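La lettre de Bakilana
30/04/2020

RANGER LA SALLE DE BAIN QUAND ON RESTE À LA MAISON

par Wilmer Puma

Chers lecteurs, chères lectrices,

Dans la lettre du mois de mars, je vous avais promis un article sur les valises. Je le garde pour plus tard, car en ce moment les valises restent dans le placard. Plusieurs d'entre vous m'ont écrit pour demander une chose plus modeste : comment mettre de l'ordre dans les flacons, les tubes et les petites boîtes qui remplissent la salle de bain. J'ai reçu 64 messages sur ce sujet et je vous remercie de votre confiance. Je n'ai pas pu répondre à chacun, je vais donc essayer de répondre ici.

Je commence par mon propre cas. J'habite à Irkthorpe un appartement de deux pièces, et la salle de bain n'a pas de fenêtre. Au-dessus du lavabo il y a une seule étagère, très étroite. Pendant des années j'ai posé là tout ce que j'achetais, et quand l'étagère était pleine, j'ai continué sur le bord de la baignoire. Le matin, je cherchais toujours le dentifrice derrière le shampooing. Ma sœur, quand elle venait, apportait sa propre trousse et la remportait le soir, elle disait qu'elle ne voulait pas perdre ses affaires chez moi. Cette remarque m'a un peu vexé, je l'avoue.

La première étape est de tout sortir. Étendez une vieille serviette sur le sol ou sur le lit et posez dessus chaque produit, aussi ceux qui sont cachés sous le lavabo. Cela prend une bonne demi-heure. Regardez ensuite le petit dessin du pot ouvert, avec un chiffre et la lettre M : c'est le nombre de mois pendant lesquels on peut utiliser le produit après l'ouverture. Une crème solaire que j'avais achetée pour des vacances à Mekalcombe était ouverte depuis si longtemps que je ne me rappelais plus les vacances elles-mêmes. Je l'ai jetée sans regret.

La deuxième étape est de faire des groupes. Je ne vous propose pas de grouper par marque ou par couleur, comme on le voit dans les magazines. C'est joli, mais après trois jours tout est mélangé. Je groupe selon le moment : ce qui sert chaque matin et chaque soir, ce qui sert une ou deux fois par semaine, et enfin les réserves. Les réserves n'ont pas besoin d'être dans la salle de bain. Les miennes sont dans le couloir, dans une boîte à chaussures avec une étiquette. Avant d'aller au magasin, je regarde dans la boîte. J'ai évité ainsi d'acheter un quatrième savon liquide, au moment où d'autres personnes en avaient besoin.

Une lectrice de Surninthorpe m'a demandé ce qu'il faut faire quand on partage la salle de bain à cinq. Je pense que chacun doit avoir son contenant, qu'il emporte dans sa chambre s'il le veut. Sur l'étagère commune restent seulement le savon, le dentifrice et peut-être le coton. Elle m'a écrit une semaine après pour me dire que les adolescents ont accepté, à condition de choisir eux-mêmes leur sac. Le père n'a pas encore choisi le sien.

Pour le contenant, on trouve de tout. Le panier en osier est agréable à regarder, mais il accroche les petits bouchons et il est difficile à laver. La boîte en plastique avec couvercle se nettoie bien, par contre on finit par poser quelque chose sur le couvercle et on ne l'ouvre plus. La trousse souple est parfaite pour le voyage et très mauvaise pour la maison, car tout y est couché et on doit fouiller.

Le petit cabas rigide avec une anse est à mon avis le meilleur choix pour les produits de tous les jours. Il se déplace d'une main, on le pose sur une chaise pendant la toilette et on le remet à sa place après. Je conseille une doublure de tissu à l'intérieur, même très simple, de préférence dans une couleur sombre. Des flacons blancs sur un fond noir se trouvent tout de suite, même avec les yeux du matin. Mettez-les debout : un flacon à pompe et un tube mince tiennent côte à côte dans le même compartiment, le tube un peu appuyé contre la doublure, et la pompe reste en haut, facile à prendre.
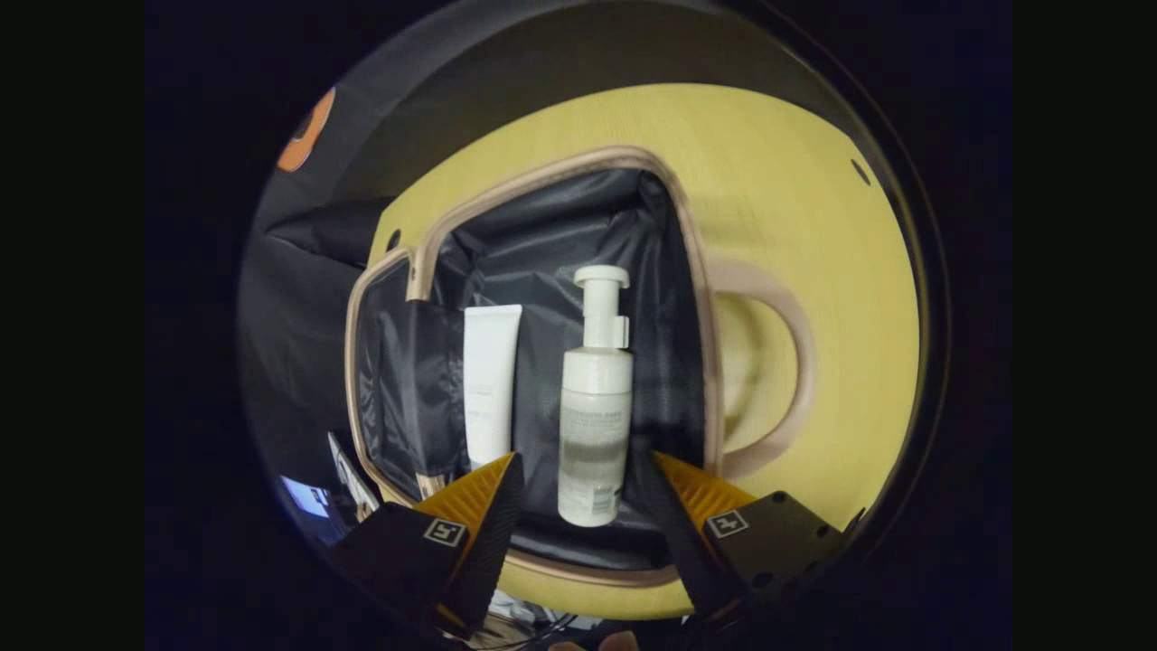 Le flacon à pompe demande quand même quelques précautions. Avant de déplacer le cabas, je vérifie que la tête est bien vissée, et si le modèle le permet, je la tourne en position fermée. Quand le corps du flacon est un peu translucide, comme dans la moitié basse de celui-ci, on peut surveiller le niveau sans rien démonter, et c'est une qualité que je cherche maintenant quand j'achète. Gardez aussi l'étiquette lisible, tournée vers vous. Si vous remplissez un ancien flacon avec un autre produit, collez un morceau de papier avec le nouveau nom. J'ai lavé mes mains pendant deux jours avec de l'après-shampooing, je sais de quoi je parle.

Pour l'entretien, je sors la doublure une fois par mois et je la secoue dans la baignoire. Si elle est cousue, un chiffon humide suffit, puis on laisse le cabas ouvert jusqu'à ce que le tissu soit bien sec.

Cette lettre est envoyée maintenant à plus de 2000 adresses. Si vous avez une autre méthode, surtout pour les très petites salles de bain, écrivez-moi en répondant à ce message. Le prochain numéro parlera du placard de l'entrée et des chaussures d'hiver.

Avec mes salutations amicales,
Wilmer Puma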